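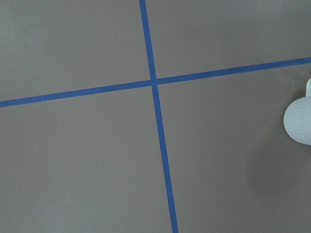 Can I hang a woodblock print straight into one of these frames without trimming it?
Measure the full sheet first, margins included, then pick the frame with the next opening up. Never trim an old print to fit.

Hillside Oban Frame, single sheet, vertical or horizontal

Our standard frame for Japanese prints. Takes a full oban sheet with margins, float mounted or matted. Triptych version is listed seperately, same molding, wider rail.

Stock is low on the dark stain until the next run in January. Natural is fine.

What you get
Frame, assembled, corners splined
Cotton rag window mat, off-white, 4 ply
Rag backing board
Spacer strips, already fitted
UV filtering acrylic, film on both sides - peel it last
Packet of Japanese paper hinges, enough for two prints
Hanging wire and two wall hooks

No print included. We get asked.

Molding
Maple, flat face, square profile. Natural or dark stain. Stain is water based and each frame sits a full week before we close it up. Inside of the rabbet is sealed with foil tape so the wood never touches the mat package. The Bastos molding we used before had a rounded lip, if you are matching older frames from us ask for Bastos when you order. We have a little left, not a lot.

Which mat
Warrior prints and actor prints with strong borders look best floated, so the edges show. Landscapes, either way. If the sheet has been trimmed to the image, or has old album holes down one side, go for the window mat and let it cover a hair of the edge. Sheets with backing paper from an old album are thicker. Tell us and we add a deeper spacer, no charge.

Gula mats are the warm tone, closer to aged paper. Good with Meiji prints where bright white makes the reds look harsh. Add it in the order notes.

Hinging
Two hinges, top edge only. Wheat starch paste or methyl cellulose. No tape of any kind on the print, not even the stuff sold as archival. Let the paste dry under a blotter and light weight before closing the frame. If the print has been folded or has loose backing, take it to a paper conservator first, we don't do repairs.

Light
The acrylic helps but it does not stop fading. Purples and the early blues go first. Keep it off a wall that gets direct sun and rotate your prints, a few months up and then back in the box. The Plurkuleo storage box fits the same mat size, so a matted print goes from frame to box without rehinging. Holds about 300 sheets unmatted, far fewer in mats.

Triptychs
Three sheets butted together or with a small gap, your choice. Say which in the notes. Butted only works if the sheets were trimmed evenly, and many weren't. We cut the mat to the sheets you have so send measurements for all three, each side, not just the one.

Shipping
Goes out double boxed, corners foamed. Single frames ship in a week or so, triptychs take longer. Orders close at noon on Saturday for the next weeks cutting. Custom mats can't be returned, frames can if the film is still on.

Questions on sizing, email before you order - much easier than fixing it after.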